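## Part 4 – Hanging and Adjusting the Doors

By now the body of your Burside wardrobe should be standing upright, with the back in place and the shelf screwed down. If you've only just got it up off the floor, have a glass of water and sit down for a bit before you go on. The doors are the part most people worry about, and they're really quite forgiving as long as you take them slowly and keep your screws in separate little dishes.

This section covers the two tall doors, the hinges, the small inside hook, and the first check of the upper compartment. It takes most people an hour or so. My colleague Mwajuma Muli can do it in half that, but she has hung a great many doors and she doesn't stop to talk.

**What you'll need**

- A Phillips screwdriver (a hand one, please – see the caution below)
- A small level
- A pencil and a scrap of cardboard
- The hinge bag, marked 863
- The hook bag, marked 300
- A second person for steps 3 through 6

> **Caution:** Please don't use a power driver on the hinge screws. It's very easy to go one turn too far and strip the hole, and a stripped hole in a door panel is a nuisance to put right. Snug is plenty.

### Before you lift anything

1. Check that the body is level from side to side and from front to back. Lay the level on the shelf first, then on the floor of the cabinet. If one corner is low, slip some folded cardboard under it for now. You'll put the proper shims in later, in Part 5.

2. Clear a good space in front. The doors are tall and they swing wide, and you'll want room for yourself, your helper and both doors fully open at the same time. Move the rug too. A rug that bunches up under a door can pull the whole thing crooked while you're busy looking at the top hinge.

### Hanging the left door

3. Lay both doors on a blanket with the inner faces up. Fit the hinge cups into their recesses and put the screws in by hand, a few turns each, until every one of them has caught. Then go back and tighten them.

4. Have your helper hold the left door upright in the open position, with the bottom edge resting on a folded towel or a couple of thin books. The towel takes the weight so that your helper only has to steady it. Kwaku Nartey in our workshop uses two old phone directories and swears they're the perfect height, though I've always got along fine with a bath towel.

5. Start with the top hinge. Slide the arm onto its plate, put in the screw, and leave it a little loose. Do the remaining hinges from the top down. When they're all on, go back and tighten them in the same order.

> **Note:** Don't close the left door yet. It's a great temptation, I know, but with only one door hung the gap will look wrong whatever you do, and you'll start adjusting things that don't need it.

### Hanging the right door

6. Repeat steps 4 and 5 for the right door. Before you let go, look at the top hinge and make sure the arm is seated squarely on its plate.

7. Fit the small white hook to the inner face of the right door, up near the top hinge. Hold it in place, mark the holes with your pencil, and start the screws gently. It's meant for light things like a scarf, a belt or a little bag of cedar chips. A full winter coat will be too much for it.

8. Now stand back with both doors open and have a good look before you go any further. You're checking that each door hangs straight and that neither one drifts shut by itself. Give each of them a small push and let it settle.
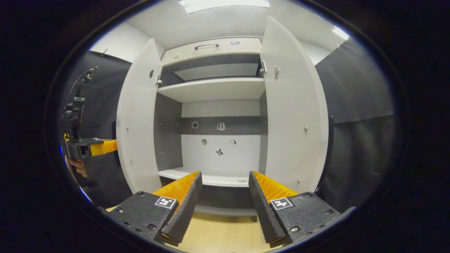

A door that creeps toward closed usually means the cabinet is leaning forward a touch, and a bit more cardboard under the front will sort it out. A door that wants to keep swinging outward means the opposite, so look to the back corners. Try this before you touch a hinge screw. Nine times in ten the doors are fine and the floor is the trouble, and I say this as someone who lives in a house where a dropped marble will find its way to the kitchen.

### Getting the gap even

9. Close the left door, then the right. Look at the line where they meet. You're hoping for the same narrow gap from top to bottom – your scrap of cardboard makes a handy gauge, and it should slide down the whole length without catching.

10. If the gap is wider at the top than at the bottom, turn the side adjustment screw on one of the top hinges a quarter turn, then check again. If it's wider at the bottom, do the same with a bottom hinge. Quarter turns only, and only one screw at a time. If you turn two at once you won't know which one helped.

11. If one door sits higher than the other, loosen the plate screws on that door slightly, have your helper lift or lower it by a hair, and tighten them again. You may have to do this two or three times.

12. Open and close both doors a dozen times. New hinges loosen up a little with use, and you may find the gap has shifted. A last small adjustment now will save you coming back to it next week with the clothes already in.

### Checking the upper compartment

13. Try the slim dark bar handle on the panel of the upper compartment. It should feel firm and shouldn't turn or rattle in your hand. Do the same with the small round knob to the left of it, and snug up whichever one needs it.

14. Leave the small label on the panel until you've finished Part 5. If you need to write to us about a missing part, copy down whatever is printed on it and send that along with your order number.

> **Note:** Stickers on the inside back are perfectly all right, and children do seem to love putting them there. If you'd like to take one off later, warm it with a hair dryer on low and peel from one corner. Don't scrape.

### If something isn't right

**A screw won't bite.** Take it out, put a sliver of wooden toothpick in the hole, and try again.

**A hinge is missing or bent.** Ask for part 2839 (left door) or part 3231 (right door). Lamisi Agbeko at the Pendance parts desk handles these, and she'll want to know which door it's for.

**The doors rub in the middle even after adjusting.** Leave them open overnight and go back to step 9 in the morning. If they still rub, check the level of the body again before calling.

Don't load anything onto the shelf or hang any clothes yet. The wall strap goes on next, in Part 5, and the wardrobe must be fastened to the wall before it's used.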